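Laundry sorting

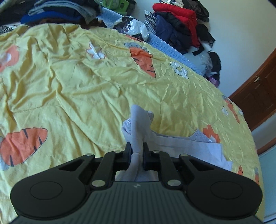

Sock and lace-trimmed garment on a bedsheet with a carrot print

Laundry sorting is the household work of dividing clothes and textiles into groups, before washing or after drying. In many homes the bed serves as the sorting surface, as it is wide and has a comfortable height.

Before washing, the items are divided by color, fabric and the temperature given on the care label. Delicate pieces with lace are often put in a mesh bag, so that the lace does not catch on zippers or hooks. After drying, the socks are usually matched first. Twisted socks are pulled straight before they are paired.

A household guide by Estia names seven groups for sorting, with bed linen as a group of its own.

See also: Clothes line, Ironing, Linen closet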